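Course Handout 4: Collecting Demonstrations with the Hand-Held Gripper
Robot Learning Project, Giltura Institute – November session

Please read this handout before you come to the lab. Last week we finished the calibration of the hand-held grippers. Now each team begins to record its own demonstrations for the Medrano task set. The full set should reach 2,720 episodes at the end of the term, and each team must give 235 accepted episodes.

4.1 Thin and soft objects

A plastic bag is much more difficult than a block or a cup. Its shape changes at every moment, and a thin film lets the colors behind it come through, so the policy cannot depend on a clear outline. Move slower than you think is necessary. When the bag is between the camera and the basket, do not stop the recording. We want such episodes also, but mark them with the tag "occluded" in the log.

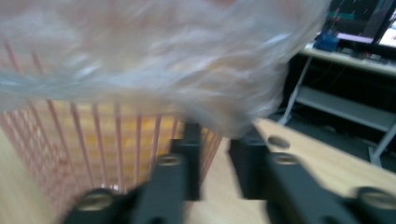
Fig. 1. Plastic bag in front of the wire basket, wrist view.

Fast motion gives blur. A few blurred images in one episode are acceptable. If the blur continues for more than 2 seconds, the Skullport script will reject the episode and you have to record it again.

4.2 Approach and finger opening

Before the approach, open the fingers completely and keep both of them in the view. Students often look only at the object and forget the fingers. The model must learn the distance between them, so the gap should be visible from the first image of the episode.
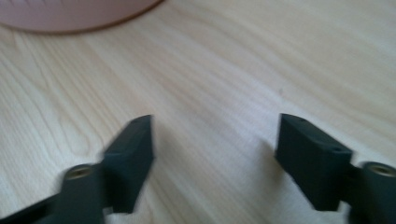

Fig. 2. Fingers open above the tabletop. Pink object at upper left.

Some advice for this part:
Start with the object near the border of the view, then bring it slowly to the center.
Change the starting side between episodes.
Do not touch the table with the finger tips during the approach. If this happens, write "contact" in the notes column.
Check the screws of the fingers before each block of recordings. A loose finger changes the calibration, and then the whole block is lost.

4.3 Upload and naming

Use the team letter, the task number and the episode number, for example B-03-017. Upload to the Juststead server before 6 p.m. on the same day. The upload of one block takes around 53 minutes when all teams are sending together, so please do not begin at the last moment.

4.4 For the report

Write one page about your rejected episodes. Explain which reason was the most frequent – blur, contact or wrong opening – and what your team changed after it. The tables from the script can go in the appendix.

Reading for next time: chapter on action representation, sections 1 to 3.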